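Tridard Table Unit
Set-up and First Use Guide
Section 4: Kitchen chore practice

4.1 Before you begin

This section explains how to prepare the table for the kitchen clearing chore, how to run it, and how to judge the result. Please read also Section 3 (Fixing the arm to the rail), because the arm must be fixed well before any chore is started.

Many customers ask us at the first call if the unit can already do the kitchen work at home. Our answer is no, it can not yet do it alone. It can pick up many light things and put them in a place you have chosen. It can not wash, it can not judge if a plate is clean, and it does not understand that a glass is more delicate than a spoon. For this reason all chores in this guide are made with toy kitchen items. Do not go to real dishes before you have finished Section 7.

You will need:
- the Tridard unit with the arm fixed and the cable connected
- a flat table with a light, plain surface
- a set of toy kitchen items (see 4.2)
- the Ritgate control program, opened on your computer
- one person who stays near the stop button the whole time

4.2 Choosing and laying out the items

1. Clean the table top with a dry cloth. Crumbs and dust can confuse the camera.

2. Choose items of different shape. Mix flat things, round things and long things. If all items are easy, the result will look better than the unit really is.

3. Put the large items down first, then the small ones in the spaces between them.

4. Let some items touch or lie over each other. A real kitchen is not tidy when the work starts.

5. Keep the items inside the reach of the arm. In the program, press "Show reach" and move any item which is marked in red.
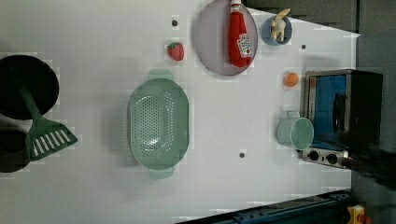 Photo: E. Paterson / Tradisgate

The layout in the photo is what we call a medium layout. The green slotted spatula lies across two dark round pieces of cookware, so the spatula must be lifted away first. The oval colander stands free in the middle and has a flat tab handle on each long side, and this is a good first item for a beginner. The ketchup bottle on the plate is more difficult. If the arm takes the plate first, the bottle can roll off.

Note: The cup lying on its side close to the toy microwave is a hard item for the present version. The arm can knock against the microwave when it comes for the cup. If you see this two times, take the cup away and continue without it.

4.3 Running the chore

1. In Ritgate, open "Chores" and choose "Clear table".

2. Choose the place where the items must go. A wide open box is best. Do not use a box with a lid.

3. Set the speed to 18. This is the value for learning. Higher values are possible but we do not advise them in the first week.

4. Press "Look". Wait until the program has drawn a line around every item it has found. Small things like the toy strawberry are sometimes missed. If an item has no line, press "Look" again.

5. Press "Start" and keep your hand near the stop button.

6. When the arm goes back to its rest position, the chore is finished. Press "Save result" before you touch anything on the table.

CAUTION: Do not put your hand on the table to help the arm when it is moving. Press stop first, then help.

CAUTION: Do not put food, liquid or hot cookware on the table. The rail and the joints are not protected against water.

4.4 How to judge the result

Repeat the chore 5 times with the same layout and write down the items which were dropped, missed or left. One good run does not prove much. In our test room at Galbraith, Evander Paterson made 41 runs in January before he was ready to write this section, and the bad runs taught him more than the good ones.

You can expect that a person clears the same table faster than the unit. This is normal and you should not raise the speed for this reason.

What the unit does well today: light items with a clear edge, standing free.
What it does sometimes: long thin items, items lying on other items.
What it does badly: items close to a wall or a door, round items which roll, such as the small orange ball.

4.5 If something goes wrong

The arm stops above an item and does not go down.
The program is not sure of the height. Press "Look" again, or move the item a little.

The item falls on the way to the box.
Check the finger pads for dust. If they are clean, set the grip one step higher.

The message "Error 893" is shown.
The arm has touched something it did not expect. Press stop, clear the way, and start again from step 4 of 4.3. If the message comes back, write to Tradisgate support and attach your saved result.

Continue with Section 5 (Sorting by shape).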